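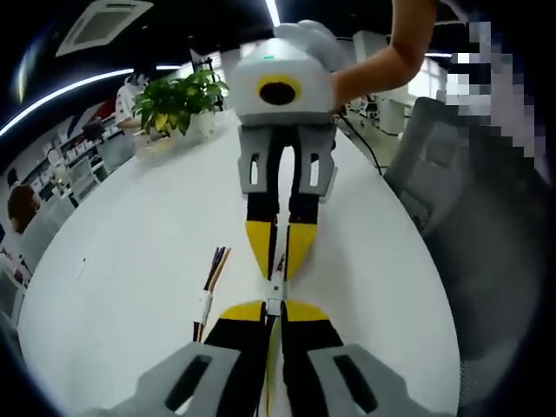

October, a little after eleven at night

Choir again. I said I would write down how the first month went, mostly so that when I quit in the spring I can look back and see whether I had reasons or was only sulking. So far the evidence is mixed.

We are doing the Fauré, which every amateur choir does, the way every diner does meatloaf. Mavis Esposito picked it over the summer and announced it by email with the subject line "FAURÉ!!!!" and nothing in the body. I bought my score secondhand. The previous owner was an alto with strong feelings, and has written WATCH on nearly every page, underlined, sometimes with a pair of eyes drawn next to it. I'm a bass. I watch anyway. I have found that if a stranger tells you to watch often enough you start to feel you've been caught at something.

Rehearsal began with the usual warm-up, in which thirty grown people with jobs pretend to be bees. Then sirens. Then we were told to imagine an egg standing upright in the mouth. I have been imagining the egg for four weeks and it has not improved my vowels, though I did go home tonight and make an omelet.

The trouble is the Offertory. The basses come in under the tenors, or at least are meant to, and tonight we came in beside them, then in front of them, and once well after they had left. Kohei Fujimoto, on my right, counts with his foot. He counts correctly, I think, but his foot is slightly behind his head, so if you listen to the foot you're late and if you look at his face you're early. On my left I've got Itsuki Koyama, who has perfect pitch and suffers. When we sag flat he doesn't say anything. He closes his eyes, like a man on a bus who has smelled something. We were flat for most of page 22.

Mavis stopped us and said, "Gentlemen, where are you going?"

It's a fair question and I have been asked it by doctors.

She had the basses sing it alone. Then the basses minus me and Kohei, which she said was for balance. Then just me and Kohei. I don't know what that was for. The sopranos got out their phones with great delicacy. I could hear my own voice quite distinctly, the way you hear a shopping cart with one bad wheel. We got through it, and Wakana Kobori at the piano gave us the last note a hair before we needed it, which was kind of her and probably against the rules. I would like it on record that Wakana has never once sighed. She has played that accompaniment so many times this month that she now turns the pages with her elbow while drinking tea.

At the break there were cookies, the oval kind with the jam. I had decided on the way over that I would only have one. I then had the one, followed by another that had broken and which I therefore don't count.

Tatsuya Furukawa cornered me by the coffee urn about the tickets. We each have to sell ten. I pointed out that I don't know ten people who would go out at night in December, and that of the people I know who do go out at night, most would have to be told what a requiem was and would then have plans. He said to try work. I said I had tried work. At work I mentioned that I had joined a choir and Denise in billing said, "Like with robes?" and there was hope in her voice, and I had to put it out. He wrote me down for ten.

The church holds a lot more people than we will ever put in it. Tatsuya told me the old Maruyama department store used to run a Christmas concert in there with 794 tickets sold, and people standing. He found the number on a program in the music cupboard, and he brings it up the way some families bring up a dead uncle who could have been a judge. Last December, from what I gather, the choir could have learned the audience's names.

There is also the matter of the folders. We're all to have the same black folder so that we look like a choir from a distance. The approved one is made by a company called Canex and has a strap on the back you put your hand through, so that the folder seems to float. I ordered mine. It arrived dark blue. I held it up to my black sweater under the kitchen light, then under the hall light, then in the bathroom, and there's a point near the shower where it's black. I haven't told Mavis. I'm planning to stand behind someone tall.

After the break we did the Libera Me, and here is where I have to be honest with the diary, because I'm certainly not going to be honest with anybody in the bass section. It went well. The baritone solo isn't cast yet, so Itsuki sang it from his chair with his coat already half on, looking at the floor. He's an ordinary sort of man to look at. He sells running shoes at Hisport and has given me his opinion on my arches without being asked. He sang it straight through and the room got very still, and then the rest of us came in at the Dies illa, on time, all of us, even the foot. I had the hair go up on my arms. For maybe a minute I didn't think about my parking meter or my mother's gutters or whether I had replied to the thing about the insurance. Mavis let it run to the end. She put her hands down and said "Well," and then somebody's phone played a marimba.

So I can't quit yet. I'm annoyed about it. I had the email half written in my head during the Offertory and it had some very good phrases in it, including "with real regret."

Drove home with the windows down a couple of inches since the heater is either off or tropical. Sang the bass line out loud at the long red light by the Istport offices. I got all the way down to the low note and was holding it, with my chin tucked in, which is the only way I can reach it, and looked over, and the woman in the next car was looking at me the way you would look at a dog driving. I pretended to be on the phone. I don't know what kind of call she thinks that was.

Things to do before next time. Mark my breaths in pencil, as asked, twice. Learn what page 22 does when I'm not there to interfere with it. Find out whether shoe polish works on a folder. Ask Carl next door about a ticket, and his sister too if she is still staying there, which would be 2, and leave me eight short, and I can buy a couple myself and claim that they were sold to cousins. Practice in the morning before the people upstairs are up, or after they've gone, but not during, as they have begun to put the radio on.

Mavis says that the Latin should be Italian Latin and the previous owner of my score has it all penciled in as French Latin. So wherever it says "WATCH" there's also a wrong vowel. I erased for a while tonight at the kitchen table and got as far as the Kyrie before the eraser went through the paper, right at one of the pairs of eyes. Now it has a hole for a pupil and you can see through to the Sanctus.

Must get milk. Bed.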